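Druleck Open Stage - Frequently Asked Questions
Updated March 2017

Who can apply?
Singers, dancers and musical theater performers aged 18 or over. Acts may have up to six members. Each member must be listed on the entry form.

Do I need an agent?
No. Agents may submit on behalf of a client, but the performer must sign the form.

How long is the audition piece?
Two minutes. The track is faded at the limit. Singers may use a backing track or the house pianist - sheet music must be in the correct key.

Where are auditions held?
At the Virág Theater in Metport. Callbacks take place in May at the same address.

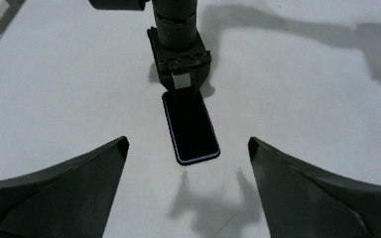
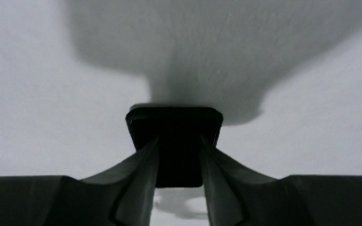
Are the auditions open to the public?
First-round auditions are closed. Callbacks are open, with 100 seats available at no charge. Seats are assigned in order of request.

Can I enter if I have appeared on television before?
Yes. Prior television, film or stage credits do not affect eligibility. Performers under an exclusive contract need written consent from the other party.

How is the winner chosen?
The panel score counts for half of the result and the audience vote for the other half. In a tie, the panel score decides.

What does the winner receive?
A featured role in the next Itier touring revue. Travel and lodging are covered for the length of the tour. Pay terms are set out in the performer agreement.

Can I change my song after I submit the form?
Yes, up to six days before your audition. Later requests are not accepted - bring the piece listed on your form.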